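Two-arm bench work: does the wrist view earn its keep?

hemi_b
Evening all. I promised Teresa I'd write this up properly after our long chat in the Utance thread, so put the kettle on. We've been comparing policies trained with and without the wrist camera on glassware jobs, 2,471 demonstrations in all, same network, same training time. With the wrist view left out, neck grasps on the flask got better. I didn't expect that at all and I'd dearly love somebody to poke holes in it.
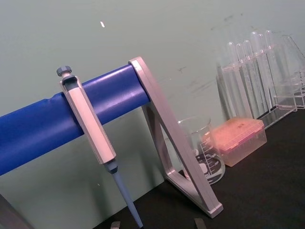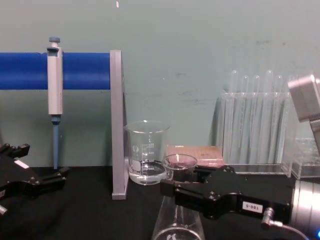
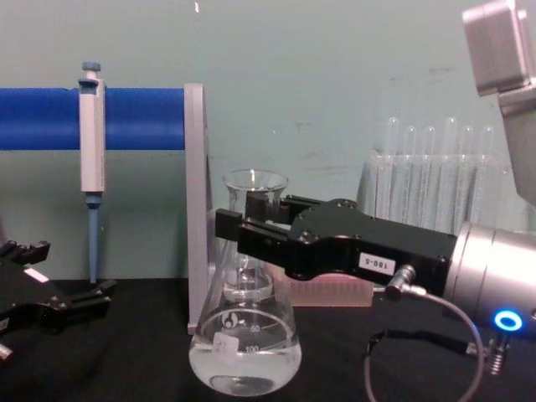
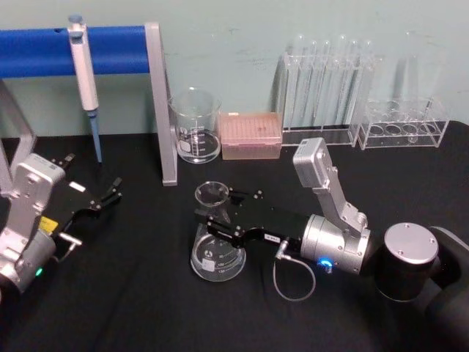
Clear glass is what I'd been worrying about from the start, as depth readings on it are dreadful and we gave up on them in April. We went with plain colour images and let the network sort it out. The printing on the flask seems to help it more than the outline does, at least going by the attention maps, which light up over the white graduation marks and the little logo and mostly ignore the bare neck where the fingers have to go. Make of that what you will!

prata_h
Lovely work, Hemi, but I don't buy the conclusion. Your wrist camera spends a lot of its time looking at racks and wall. Tilt it down and run the whole thing again before you write it off.

hemi_b
Fair point, and I did wonder. In the first picture you only get the very ends of the fingers along the bottom, so there isn't much for it to learn from near the grasp.

idalina.barros
I'm with Hemi on this one. We had the same result at Millandale with 1,470 demonstrations and a steeper camera angle. More views meant more for the network to latch on to that had nothing to do with the job.

prata_h
Different glassware though, Idalina, and a single arm. I wouldn't lean on it.

tquintela
Could you both be right? How many test runs was it, Hemi?

hemi_b
119 for each policy, with the flask start position shuffled every time. I'll tilt the bracket on Tuesday and collect a fresh batch, if Armindo will let me have the bench for the afternoon.

armindo_f
You can have it from two o'clock. Please put the pipette stand back afterwards.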